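Notebook, bimanual handover
2023-02-20
4 min read

OK, picking up from the handover mess. Short version: the shared-frame trick helps a lot, and I was wrong about the cables being the main problem (Ngọc, you get to gloat).

Old method: each arm plans to its own grasp point on the disc and we hope the two calibrations agree. They don't, quite, so both sets of fingers squeeze and the arms end up fighting each other through the part. New method: let the left arm close first, zero its wrist force reading, then treat the disc as bolted to the left gripper and bring the right arm in relative to THAT. Camera only gets used for the rough approach. It's so much simpler than what I had written in November!

Ran 60 trials each way on the Stistano bench, same disc, same speeds, same start poses.

Old method: 18 clean handovers
New method: 34 clean handovers

Still not great, but almost double, and I'll take it. "Clean" means the part never shifted in the fingers enough to trip the slip check. I kept the threshold Ngọc Nông set for the Plillavier runs so we can compare later. 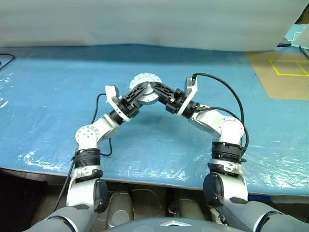
Both grippers at the disc, head camera view. Blue sheet on the table, white backdrop behind.

Most of the misses with the new method come from the right side arriving a little rotated. One fingertip touches early, the disc tips, and then the force controller chases it. I tried softening the wrist on the right arm for a few extra runs (not in the numbers above) and it looked better, but the log for run 149 is garbage past the approach, so don't use that one.

Things to do next:
- redo the right wrist stiffness sweep properly
- swap in the Daltilach fingertip model, mine is stale
- check whether glare off the sheet is throwing the rough pose (Garrido scripts have a mask for that, I think)

Ngọc has the bench after me, so I'm leaving the config on the shared drive under "left_first". Please don't rename it again :)

Last updated: after the second batch
Questions: ask at the Stistano bench | © Stistano lab notes | Back to top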